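Tomoyo Sakai
October 28, 2025

1/ ok laundry thread bc three people asked how I fold and I'm on a break. quick. typing with one thumb

2/ the bed is the folding table. flat sheet pulled up to the wall, no pillows, nothing fancy. blue stuff today
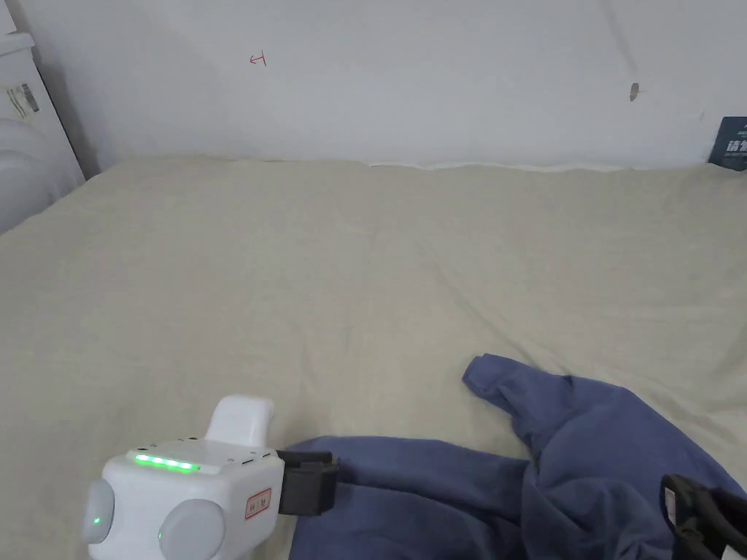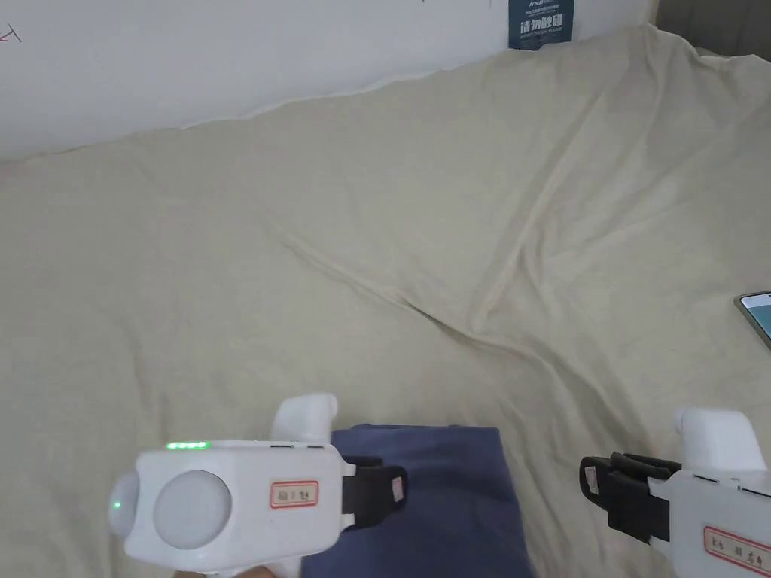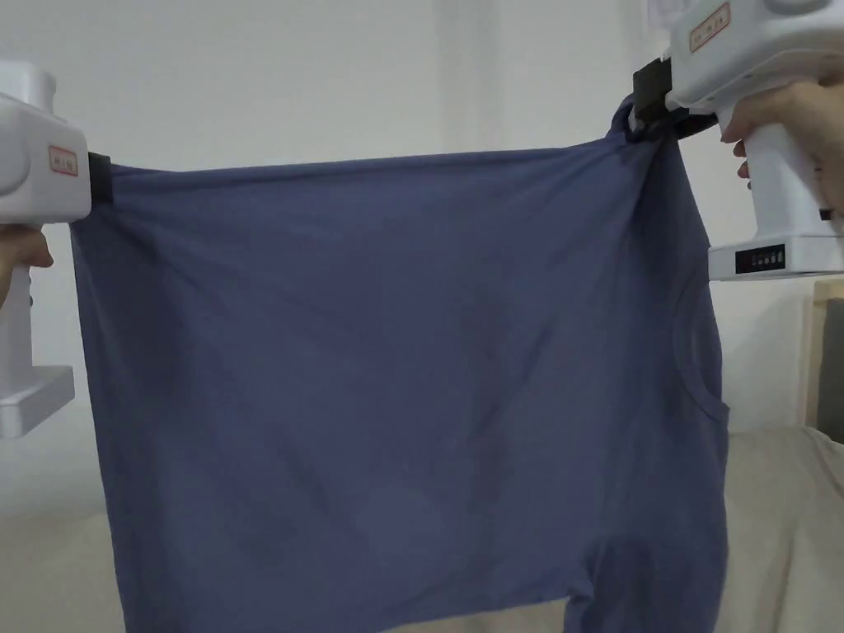
3/ STEP ONE: one color at a time
Blues first. Then greys. Then whatever is left, usually socks, usually mine. Doing one color means the stacks go straight in the drawer and I don't have to re-sort at 11 at night.

4/ beige sheet under dark clothes is great btw. you can see every bit of lint. also every wrinkle in the sheet, which I have decided not to care about

5/ STEP TWO: tees
Hold by the top corners, let it hang, look at it. Shoulders even? good. Then down on the bed face down, sides in to the middle, sleeves back on themselves, bottom up to the collar, once more. Done.
If it hangs crooked it folds crooked. Took me way to long to learn that one.

6/ thin jersey is the worst for this. slides around, rolls up at the edges. I smooth it with my forearm, not my hands – bigger sweep, fewer little ridges

7/ Chukwuemeka Bako folds everything in thirds the long way and stands it up in the drawer like files. Tried it for all of July. Looked amazing for a day and then I pulled one out and the whole row fell over. He says my drawer is too wide. Maybe!!

8/ STEP THREE: long sleeves
Lay it out, sleeves flat first, THEN worry about the body. Sleeves straight across the back, one over the other, then fold up from the hem. Sweatshirts I only fold in half after that. Any smaller and they pop open again

9/ if the sleeve is inside out just stop and fix it. don't fold around it. you'll find it at 6 am when you're late

10/ Q from Remo Widmer: "do you iron the tees"
no

11/ Q, also Remo: "do you iron the sheet"
Remo. no

12/ Shaohua Xu wants to know about folding boards. Had one, the Gesden, the plastic flip kind. Fine for shirts all the same size. Mine are not all the same size. Gave it to my cousin, she loves it, runs a whole assembly line w/ the kids

13/ STEP FOUR: stacking
Heavy on the bottom. Folded edge facing out so you can grab one without wrecking the rest. I stop at 6 per stack, after that it leans.

14/ keep stacks at the foot end so you're not reaching over them. I used to line them up in the middle and then knock them down with a pair of jeans. every time

15/ timing since someone will ask – a full load takes me 20 minutes with music on. Show on, 42. I timed both. phone out doesn't count, that load never ends

16/ STEP FIVE: put it away
I know. This is the one. The bed helps here, you can't go to sleep until it's clear. (You can put the stacks on the chair. Do not put the stacks on the chair)

17/ things I skip: fitted sheets (ball), underwear (toss in drawer), dish towels (half, half, done)

18/ dark blue fades fast so wash cold and inside out, hang if you have the room. My oldest navy one is going on 10 years and still looks decent exept the collar

19/ ok break's over. greys next. if anybody has a way to fold hoodies where the hood doesn't make a lump pls reply, I've tried tucking it and I've tried flat and both are bad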